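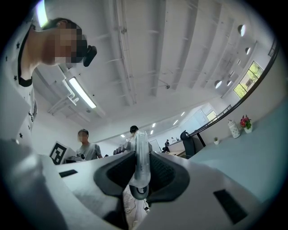 Session 4: Writing a menu people can read

Food and Restaurant Writing, spring term
Notes to go with the talk, for anyone who missed it or was too busy eating the biscuits

I promised to type these up and I've only slightly tidied them, so forgive the jumps.

We started with the menu from the Fulter, the harbour place in Altby that some of you went to in week 2. I love that restaurant. I do not love that menu. It has seven starters, and five of them have the word "foraged" in the description. By the third one I've stopped believing it, and by the fifth I'm wondering who has been left to cook while everyone's out picking things. The food is lovely, but the words make it sound as if it needs defending.

Compare the lunch card at Tapia, which you have as your second sheet. "Mackerel, rhubarb, toast." I'd order that before I'd sat down! I would like one more word, mind you. Is the mackerel grilled, smoked, raw? Somebody in the back row said that the waiter can tell you, and yes, he can, but at half past one on a full terrace he doesn't want to tell every table.

So, how much to say. My own rule (argue with it, please) is main thing first, then how it's cooked, then whatever it comes with. "Hake, roasted, with mussels and cider." If there's something a guest would be cross to find on the plate without warning, such as blue cheese, raw egg or a whole fish head, it goes in as well, however short you're trying to be. Allergens are a separate matter and we'll do those properly in session 7. Don't try to work them into your sentences.

Words I'd like you to give up for the rest of term: pan-fried (what else would you fry it in?), medley, nestled, drizzled, "a trio of", and "to perfection". I'm on the fence about "hand-dived". It does mean something with scallops, and people who care about it will pay for it, so keep it where it's true.

Place names came up next and we ran over by quite a bit. Perkholm lamb, Altby crab and so on. A place name works when the reader either knows the place or can picture it, and it falls flat when it's only there to fill the line. I'd allow one per dish. Two and it starts to read like a train timetable. And do check with the kitchen every single time the menu is reprinted, as suppliers change and the printed card doesn't.

Foreign words: use them when they're the real name of the thing and there's no good English for it. I wouldn't translate "aioli". I would help people with "escabeche", and you can do it quietly, with "sardines in escabeche, a warm vinegar marinade". Please don't put it in italics and then explain it in brackets and then add a footnote, which I have seen done.

Prices. Plain numbers, same size as the text, close to the dish. If they're lined up in a column down the right, everybody reads the column first and the food second. I do it myself.

We had a go at the long tasting menu too, and didn't get far. With that many courses I'd write almost nothing on the card, three or four words each, and let the people serving do the talking. The guest is going to be there all evening anyway.

For next time

Take the Fulter starters and rewrite all seven. No description longer than 25 words, and at least 2 of them under ten. Keep the facts as they are on the sheet, so no inventing a sauce because it sounds nice (you know who you are).

Then read them out loud to someone hungry. If they ask "but what is it?", have another go at that line.

Bring a menu from home as well, any sort. Takeaway leaflets are very welcome, the greasier the better. We'll begin with those and move on to wine lists after the break, so if you've got strong feelings about the word "minerality", save them up till then.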